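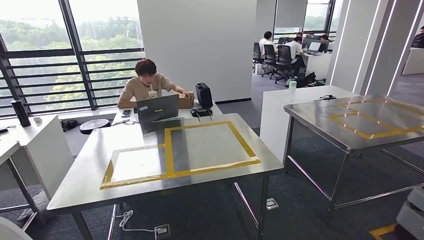
A line of tape is only a request, Yu-na Ryu wrote under the notes of the last session, and a request can be ignored by anyone who arrives in a hurry with a laptop under the arm. I want to begin with her remark, as it is the question of the whole session.

Workplace Organization, Session 6
The shared worktable: zones, edges, and personal things
Handout by Osvaldo Sales
Course page for the Sultomthorpe group, updated April 23, 2024

Please read this before the practical part. Bring your sketch of the table you chose in Session 5. If you were absent, choose now any table used by more than two people.

1. What we mean by a shared worktable

A desk belongs to one person, at least during the day. A worktable belongs to the work. Several persons come to it, with different tasks, and they go away again. In an open office the worktable is often placed near the window or behind a wall panel, a little separated from the desks, and for this reason people like to go there. It is quiet and it has a large free surface, so people sit down with a drink and open the laptop. I don't call this wrong. In this course we accept that a large table attracts people and things, and we plan for it.

On the steel table at the top of these notes, the square made with yellow tape is free. The laptop and the phone are on the table too, and the cardboard box also. So the table is in use, and the square is respected at that moment. Keep this in mind for section 3.

2. Three kinds of area

In your drawing, use these names, so that we can compare the drawings in class.

Work zone. The area where the task is done. It must be empty when the task is not going on. It is marked on all sides.

Waiting zone. The area for things which are going to the work zone or coming out of it. It can be marked on all sides or only with a corner. Sheets, trays and boxes normally live here.

Free zone. Everything else. Personal things are permitted here: cup, phone, laptop, keys. Many students forget to draw this zone. Then the personal things have no place, and they go into the work zone. When Jussara Trindade corrected the first drawings in November she found the free zone missing in nearly 40 of them, and she gave them all back.

A question which comes every year: must the free zone be marked? My answer is no. You mark what must be kept clear. If you mark everything, the eye doesn't know what is important.

3. The tape

Width. Use one width for the outline of the work zone. If you want to use a wider tape for another area, it should have a meaning, and the meaning should be written somewhere near. In last year's course one group used a wide tape on one side only. Everybody asked them what it means, and the answer was that the narrow roll was finished.

Color. Yellow is easy to see on bare metal and on most gray surfaces. On a white desk it is weaker, and there I recommend blue or black. Don't use red for a normal zone. In many workplaces red has already a meaning.

Corners. There are two usual methods. With the overlap, one strip goes over the other. It is fast, but after some corrections you have several layers and the corner becomes thick. A sheet of paper catches on it, and dirt collects at the edge. With the cut corner, both strips are laid over each other, then cut together on the diagonal, and the small pieces are removed. It takes longer and it looks much cleaner. On a steel top you should not cut with a knife directly, as you will scratch the surface. Lay the strips on a cutting mat first, or cut them with scissors before laying them.

Straightness. Draw the line first with a soft pencil or a washable marker and a long ruler. Lay the tape along the line without pulling it. Tape that is pulled becomes shorter again during the night and comes off at the ends.

Metal tops. Clean the surface with a cloth and a little alcohol, and wait until it is dry. Brushed steel has a direction, like wood has, and you should wipe along this direction. Fingerprints with hand cream are the usual cause when the tape doesn't hold. Also remember that a metal top reflects the ceiling light. Sit down at each side of the table and look if the lines are still visible. From one side they can nearly disappear.

4. Cups and drinks

This is the part where we always have a discussion, so I write here only what we agreed in the course.

A drink is permitted in the free zone if the work is dry and not electrical. A cup with a lid and straw is better than an open cup, but it can also fall. Put the cup on the side of your hand which is away from the work zone. If you bring a large thermos bottle, leave it on another desk or on a side table, and bring only the cup. A tall bottle falls further than it stands: in our small test at Fröhlich, the water from a bottle of 22 centimeters reached a paper laid well outside of the circle we had drawn.

Aparecida Miranda asks if we should forbid drinks completely, as it was done in Liltville. I was there, and the result was that people drank standing in the passage, with the cup in one hand and the door in the other. I prefer the cup on the table, in a place we have chosen.

5. Boxes

A cardboard box on a worktable is the most difficult object of all. It has no owner after one day. It is too large for the waiting zone, and it becomes an armrest, then a small shelf, then the place for a charger and some letters. The rule which I ask you to try:

Each box gets a name and a day, written on the side which looks to the room.
No box in the work zone, also not for a minute.
After the day on the box, it goes to the floor shelf. If there is no floor shelf, this is your first recommendation in the report.

Flat items such as sheets or films should lie with one edge parallel to the edge of the table. It is a small thing, but a sheet that lies crooked looks forgotten, and someone will put his phone on it.

6. Cables and the window side

Look also behind and beside your table. The window ledge is a typical place for cables to collect. They are not on the table, so no one feels responsible for them. In your sketch, please include one arm's length around the table, with ledges and neighbor desks. Write "cables" where you find cables. You don't need to draw each one.

7. Practical part

Work in pairs. You have 40 minutes at the table and 17 minutes for the discussion.

a. Take everything from the table and put it on a blanket on the floor. Do not sort yet.
b. Sit at the table, one person on each long side. Put your hands flat and see how far you reach without standing up. The work zone must be inside the reach of the person who does the task.
c. Mark the work zone with small pieces of tape at the corners only. Try the task once with real things.
d. Correct the corners. Almost every pair makes the zone too large in the first trial.
e. Lay the complete outline.
f. Bring the things back, first those for the waiting zone. Personal things come last.
g. Leave the table for another pair to use, without explaining anything to them. Watch where they put their things and write it down.

Step g is the important one for the mark. Emerson Sampaio and his partner had last time a very beautiful outline, with all corners cut, and the second pair put two jackets in the middle of it. They wrote this in the report without excuses, moved the coat hooks nearer to the table, and tried again. It was the best report of the group.

8. Coming back to the remark

Yu-na is right that the tape cannot stop anybody. In my experience it works when three conditions are there: the zone is small enough that the rest of the table is still useful, the people have a place for their own things, and the person who does the task cleans the zone after each use. If the zone itself is left with screws and paper in it, the line means nothing after a few days. If you have seen a table where the lines worked without these conditions, please write it below, I would like to add it.

9. To hand in

One sketch before and one after, on the same scale. The zones named as in section 2.
Your notes from step g, in the original handwriting if possible.
Half a page about one thing you would change on the table and cannot, and who could decide it.

Material for the practical part is in the Bratlow cupboard, second shelf. There are 22 rolls of tape for all groups, so please take one roll per pair and bring back the rest, also if it is only a short piece. The scissors stay in the room.

Next session: drawers. Bring a photo of the worst one you are allowed to show.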